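From: Buppha Yimyam
To: Durinitz Breadmakers list
Date: July 2023
Subject: Re: rye starter gone sluggish, also the August bake

Fabrice, sorry for slow answer, been at work till late all week. Replying in pieces.

Fabrice Cordier wrote:
> My rye starter used to double in five hours and now takes
> all day if it gets there at all. Same jar, same shelf, same
> routine. The only thing I changed is the flour, I finished the
> MacKinnon dark rye and opened a sack of the Urkon. Smells
> like nail polish in the mornings. Do I throw it out? Also are
> we still doing the August bake at Cirkivstead and who
> has the flour list?

Don't throw it out!! Nail polish smell is hunger, mostly. Happened to mine in May when it warmed up. It eats faster in summer, you feed it on the winter schedule, by morning it's starved and sour and then too weak to rise properly. Looks slow but really it peaked at 2 am while you were asleep and fell back. Check the glass for a smear line higher than the level it's at now. If there's a line that's your answer.

What I'd do. Take one spoon of the old stuff, only one, five spoons flour, five water. Cool water. Rubber band on the jar. Twice a day for four days, don't bake with it, don't stir it to see how its doing. Day two usually looks terrible. Keep going.

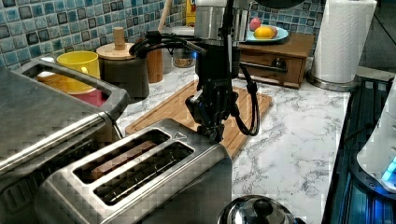 On the flour, could be part of it. The Urkon is milled finer than the MacKinnon and drinks less at first, so the same spoonfuls give you a runnier mix, and a runny one won't hold its bubbles even when it's perfectly alive. Try a bit less water and see. I mix mine to thick mud, you should be able to stand the spoon up. If you weigh things, weigh the flour, spoons are a mess with rye.

And if there's any MacKinnon left at the bottom of the bag, half and half for a week. Mine sulked at a straight swap. Didn't mind a slow one.

> I also get a gummy strip along the bottom of the loaf,
> is that the starter too?

Maybe. Or cutting too early. When did you slice it? Rye wants a full day, wrapped in a towel, two is better. I know. Everybody wants it warm with butter. If it's still gummy on day two then it's underbaked or the starter wasn't sour enough, and I'd bet on the starter given everything else. Another 15 minutes in the oven won't hurt in any case, drop the temperature a little if the top's getting dark.
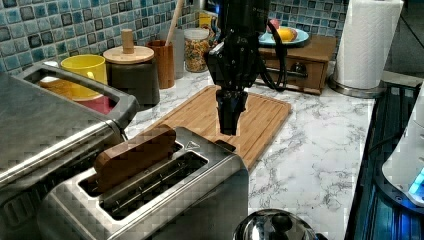 August bake is ON. Cirkivstead said yes to the hall, same deal as last year, we sweep and take our own trash. I have the flour list, it's just old. We ended up with 155 loaves last time and ran out of seeded before lunch while plain white sat there till the end. So more seeded please. If you signed up for white and don't mind switching, write me off list, not here, the replies-to-all get out of hand.

Still need: two people for the early oven shift, somebody with a car for the flour, paper bags. I can get 1,000 bags cheap but that's way too many unless another group wants to split them. Anyone?

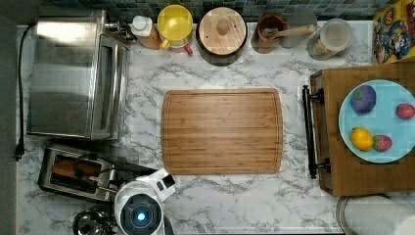
Slicing table was the real bottleneck last year. One knife, one person, line out the door. I want three stations, each with its own bread knife and a decent size board. If yours is bamboo with a juice groove round the edge, that sort is fine, bring it, the groove catches a lot of the crumbs. Put your name on the underside with tape. Last year two boards went home with the wrong people and one never came back.

Fabrice, write again on day four and tell us what the smear line says. If it's really dead I have a jar of mine in the fridge, you can pick some up any evening after seven, bring a lid that fits.

Buppha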